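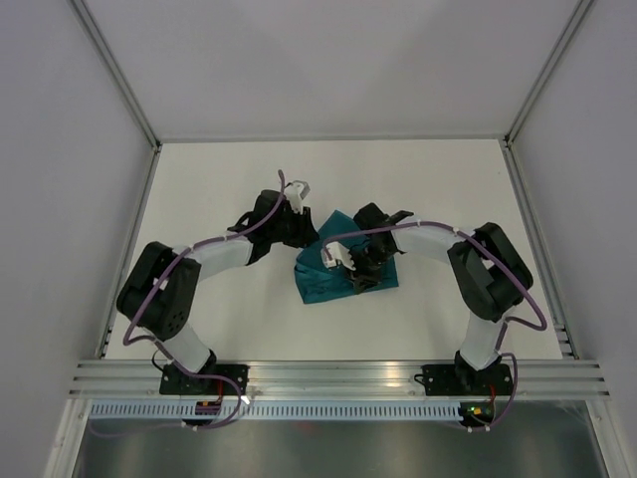

Ticket: minimum gap between grippers, cloth folding cell, Jusetthorpe
Opened by: Defne Güler
October 6, 2020

The Celtden rule sheet asks for a minimum gap between the two grippers, but it does not say if this is also valid when both arms work over one cloth. In our cell the arms come very near to each other there.

Tried: speed limit changed from 300 to 120 mm/s. The warning stays.

Reply from Uston: the rule is valid always, also over cloth. Please let one arm hold and the other wait until the hold is confirmed.

I have changed the sequence so. Ticket stays open until the rule sheet is corrected.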